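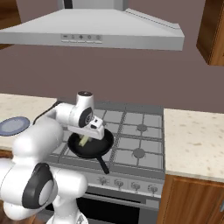
Kitchen chores and machines: which jobs to hand over, which to keep

Filed under: Cooktop, Prep, Cleanup

The question comes in most weeks now, usually from readers who have seen a demonstration and want to know whether to plan a kitchen around it. The short answer for a home kitchen is no. The longer answer depends on the chore, so the notes below go job by job. Most of the tips hold whether the work is done by hand or by arm.

Picking up single items

Moving one firm vegetable into or out of a pan is within reach of a current arm, provided the item is stiff and lies clear of its neighbors. Celery, carrots and whole green beans are the easy end of the range. Cooked onion, spinach and anything sliced thin are the hard end. For tongs the same ranking applies: scalloped tips for soft food, flat tips for sticks.

Lay long pieces across the pan, parallel to each other. A stick against the pan wall is difficult to get under with any two-fingered tool.

Pan position

Set the pan down centered on its burner before turning on the heat. Turn the handle inward over the counter side, clear of any other burner. A handle that projects past the front of the stove gets caught by sleeves, and an arm that has not been told about the handle will treat that space as free.

Check that the pan sits flat on the grate. If it rocks, rotate it a quarter turn. If it still rocks, the base is warped and the pan should be retired from gas.

Stirring and turning

Stirring a thick sauce is a solved job and has been for years, with a motor and a paddle. Turning food is another matter. In the trials Nazareno Russo ran at the Thibodeau test kitchen in November, an arm was given 72 zucchini spears to turn once each in a dry, cold skillet. It turned 45. The misses were mostly spears that rolled away from the fingers - a wider spatula would have fixed several of them. Nothing was tested with oil or flame.

By hand, turn spears with a thin fish spatula and a fork to stop the roll.

Simulated results

Many published figures come from simulated kitchens. They are useful for checking reach and clearance. They say little about grease, steam, a slipping grip or a knob that sticks. When reading a claim, look for whether the food was real, whether the burner was lit, and how many attempts were made.

Knobs and burners

Keep this one for people. Push-and-turn gas knobs vary in force between brands and get stiffer with age. Pull the knobs off when the stove is cold, wash them in warm soapy water, dry them fully and refit. Do not spray cleaner directly at the control panel.

Hood filters

Also a hand job. Soak metal mesh filters in hot water with dish soap for 10 minutes, brush along the mesh, rinse and stand on edge to dry.

Corrections to the trial numbers go to Benedetta Zuccaro at the Porbridge office. Dishwasher loading is covered on a separate page.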